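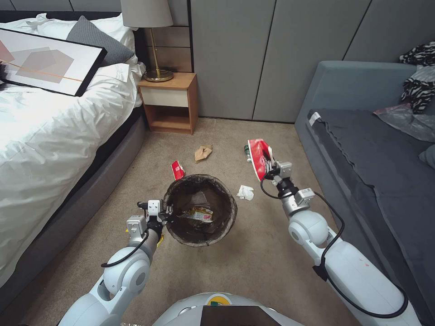
Mareike Thiele 回复：
1,239桶先别急着叫“短卸”。你拿的是船方到港TCV减岸罐收油TCV，没有除VEF。船方数字没修正之前，这个差额里有一部分是船舱容积表自己的系统偏差，跟货没有关系。请把VEF计算表贴出来，注明采用了哪些航次、剔除了哪些航次。

油轮计量_老周（楼主）
补充一下背景，首帖写得太简。轻质原油，Hulwood装，Karville卸，CIF，卖方Schwerdtfeger，合同写的是以卸港岸罐数为准结算。两港都由Fosier做检验。提单数和船方装后数对得很好，船方装后数和到港数也基本一致，差额全部出现在卸港船岸之间。卸后ROB量得176桶，检验师判定为可流动油，船方签字时加了批注，不认可“可泵”二字。
VEF表在Fosier那里，今天下午去要。

bunker_lin
合同既然以岸罐为准，买方付款就按岸罐数走，楼主在争什么？差额是卖方的损失，或者是卖方去找船东的事。

油轮计量_老周（楼主）
我在卖方这边。

bunker_lin
那明白了，当我没问。不过176桶要单独处理，ROB索赔和短量索赔的依据不同，时效和举证也不同，不要合并成一封函。看租约里有没有留存货条款，条款通常要求独立检验师认定“液态、可泵、船上固定泵可及”，三个条件缺一个船东都会拒。

Pascal Kleinschmidt
问几个岸上的问题：
一、收油罐是几个？浮顶还是固定顶？
二、卸前卸后岸管线是怎么确认满管的？
三、温度是自动平均温度计还是手工测温？
船上数字三段都对得上，我会先查岸。

油轮计量_老周（楼主）
收油罐两个，主收的是2号罐，外浮顶。温度手工测，上中下三点。管线那一项，报告写的是“码头方声明满管”，没有做line displacement，也没有做高点放气。后来问到，阀组到2号罐之间有300米，上个月检修时泄空过，是否重新充满没有书面记录。

Mareike Thiele
“码头方声明满管”等于没有验证。报告里这一句应该当时就出LOP。

Pascal Kleinschmidt
300米要看管径。按24寸算，整段全空约合550桶，解释不了全部，但已经接近一半。20寸的话就更少。先把管径拿到。
另外2号罐卸前液位是多少？外浮顶罐如果卸前浮顶还在支柱上，或者处在临界区，开罐量就不能直接查表减浮顶重量。很多争议都出在这里。

油轮计量_老周（楼主）
管径确认是24寸。卸前液位刚好在临界区上沿以上，余量很小，Fosier认为不受影响。

Pascal Kleinschmidt
余量很小的时候，要看临界区上沿是哪一版罐容表给的。支柱调到检修高位以后没有调回来，临界区会整体上移，罐容表不会自己改。请码头提供支柱位置记录。

tank_7788
我不同意一上来就往岸上查。做了这么多年卸港，船方到港数偏大的情况比岸罐偏小的情况多得多。船舶有纵倾，UTI读数修正不到位，舱底游离水没量全，都会让到港数虚高。楼主说装后数和到港数一致，用的是同一套舱容表和同一套量具，两次都偏也照样一致。这种一致证明不了准确。

Mareike Thiele
同一套舱容表的系统偏差正是VEF要处理的，所以还是回到那张表。但纵倾和游离水不属于VEF能吸收的，这两项你说得对。楼主查一下到港空距报告的吃水差，以及每个舱有没有单独的水位读数，还是只写了一个NIL。

油轮计量_老周（楼主）
到港平吃水，无横倾。游离水各舱分别写NIL，用的试水膏，型号在报告里有。

tank_7788
轻质原油用试水膏没问题，前提是静置时间够。靠泊后多久开始量的？

油轮计量_老周（楼主）
时间表上靠妥到开始计量间隔很短，海况一般。这一点我承认偏弱。

bunker_lin
另外提醒，买方如果拿到这个帖子里的讨论，对你们不利。建议把罐号和公司名隐去。

油轮计量_老周（楼主）
合同已经结算，这些内容双方往来函里都有，不涉密。

油轮计量_老周（楼主）
更新。VEF表拿到了。Fosier用了最近的合格航次，算出来大于1，也就是这条船历来比岸上报得多。除过之后差额明显缩小，但没有归零。表里有一个航次我有疑问：那是坞修后的第一航次，按惯例应剔除，他们保留了。

Mareike Thiele
坞修后首航应剔除。更要紧的是坞修有没有动过舱容，比如换板、加装管系。动过的话，坞修之前的航次也全部不能用，有效航次可能不够，那这个VEF就只能作参考，不能写进索赔计算。

tank_7788
VEF大于1，和我前面说的方向一致。

Pascal Kleinschmidt
方向一致，量不够。剩余差额里管线那一段仍然没有排除。VEF和管线空管是两件事，可以同时成立。
还有，VEF本来就是拿来判断岸罐数是否合理的，不是结算数，也不是短量的证明。用它去压买方，对方律师一句话就挡回来了。

tank_7788
这条我同意。但拿管线去压买方一样难，合同写岸罐数为准，没写管线状态不清时怎么处理。检验报告final and binding的话，只剩欺诈或明显错误两条路。

Mareike Thiele
“明显错误”怎么解释要看准据法，这里不展开。计量程序没有按合同指定的标准执行，可以作为单独的抗辩点，前提是合同指定了标准。楼主的合同里写的是哪一版？

油轮计量_老周（楼主）
只写了“按卸港通行的国际惯例”，没有标准号。

bunker_lin
那就比较被动了。

Pascal Kleinschmidt
下一票在同一个码头卸的话，装船前就在检验指令里写明：卸前卸后各做一次管线满管验证，方法指定，结果写入报告；做不了的，现场出LOP并注明原因。收油罐提前通报液位，临界区内不接受开罐。VEF航次清单随船方文件一起提供。

油轮计量_老周（楼主）
已经按这个改了检验指令。支柱位置记录码头答复周六前给，管线检修后的复投单还在催。ROB那176桶单独发函，船东还没回。

tank_7788
复投单如果有充油量，直接拿来和空管容积比，比在这里推算有用。

油轮计量_老周（楼主）
收到，一并要。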